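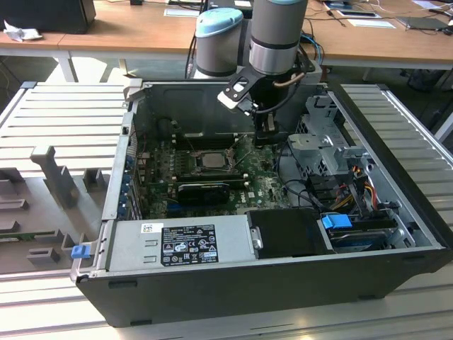
October. Posted by Siu-fong Peng

Home | Posts | Recipes | Say hi

I'm finally digitizing Grandma's recipe cards, all 823 of them! Her sorting system makes no sense to me (dumplings under "Sunday"?), and my head feels like an open computer case, all those tiny parts on a green board.

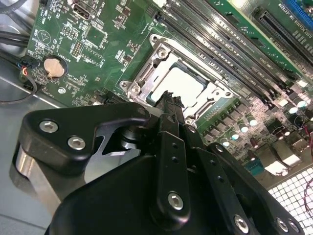 I did 22 cards last night before my eyes gave up.

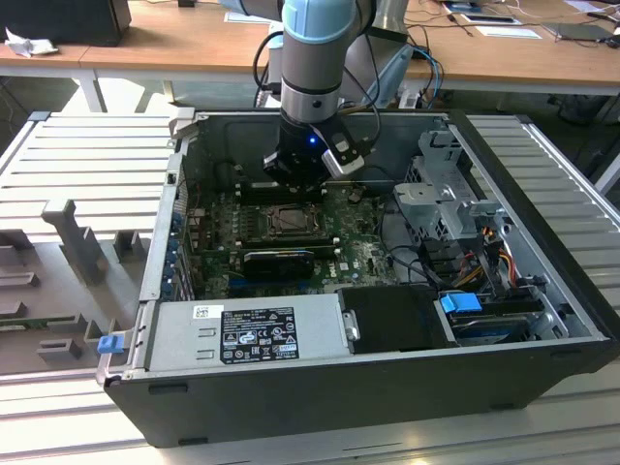 The plum cake one has three different oven times, so I'm baking it every way. My poor neighbors.
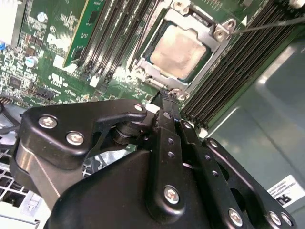

Next up is soup, and I still can't read her word for "simmer."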